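Notebook, cell 2, wheel covers
1 April 2022

Continued from the page about the shift change.

Today I tried to write down what the people do now on the wheel cover job, compared with February, when everything was still by hand. The old work instruction from Vikmont has 11 steps. Most of them are still there, but they moved from one person to another, and the instruction does not say it. For example, step four (turn the cover face up, look for scratches) was done by the packer. Now the packer receives covers which are already placed, and the looking is done by the person who feeds the table. This person has less time for it.

I stayed near the arm during the slow program and spoke with both people between the runs. They are not against the machine. What they do not like is the waiting. By hand you decide your own rhythm, and if your back hurts you slow down for some minutes. With the arm there is a moment when you must be ready, and before this moment you have nothing to do, but you also cannot go away. 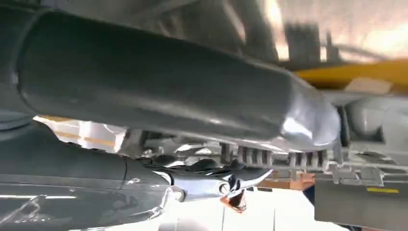 Raelene Stubbs read the first half of this page and wrote in the margin that waiting is also work and should be on the time sheet as work. On the Ruawai line it was booked as idle for a whole year, she adds, and then the office wanted to know why the people were so tired from being idle. She asks me to use the code for "attending" from today.

I agree and I changed the code in Prodeo. The old entries I left as they are, with a note.

Second subject: who is allowed to stop the arm. Officially everybody. In practice the feeder looks first to the person at the screen, and only then puts the hand on the button. I saw this two times. After the second time I asked why, and the answer was, "It is his program." So we have a habit of ownership which was not there with the hand work. If a cover was bad, you put it on the side and did not ask.

Proposal: in the morning each person makes one stop on purpose, without a reason, and one restart. It takes 60 seconds. I would like to try it for 9 shifts and then ask again. 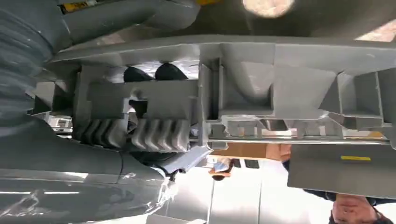
Wrist camera view, room upside down.

Third: the tape. The zones on the table were made for the program, but the people started to use them for themselves also, to say "left" or "right" when they speak to each other. It is helpful. It also means that if we move the tape for Nomon (the next variant, bigger diameter), we change their words and not only our coordinates. Please tell them one day before. Last time the tape was moved in the evening and the morning shift found it like this.
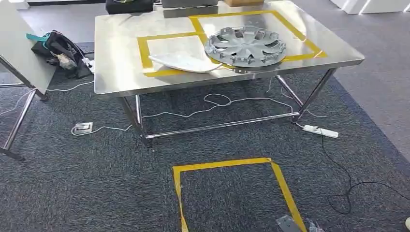 The same is true for the names in the program. On the screen there is "station A" and "station B", and on the floor no person says this. I will rename the stations so that they have the names people use. It is a small change, but I have to do it also in the error messages, otherwise the message speaks another language than the shift.

Training hours: the plan gives 60 hours for the whole group and most of it is for the screen. I would give more of it to the feeder, who has now the inspection.

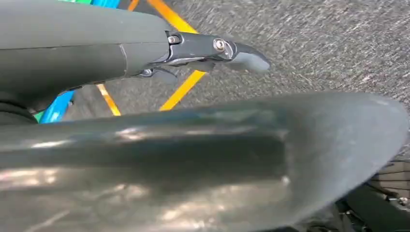
Cleaning and small care of the machine are on no list. In the hand time each person cleaned their own bench, and now I think each one believes that it belongs to the supplier. The shell of the arm has scuffs and smudges on it, and I cannot say from which day they are, as no one writes it down. I want a short look at the end of each shift, with a soft cloth, and one line in this book if there is a new mark. It should be paid time and not after the bell.

Open points:
- ask Vikmont for a new revision of the instruction, with the scratch check under the feeder
- text for the morning stop, one page only
- chair or standing support for the waiting position, Raelene will ask for the price
- error messages, see above, I start with the gripper ones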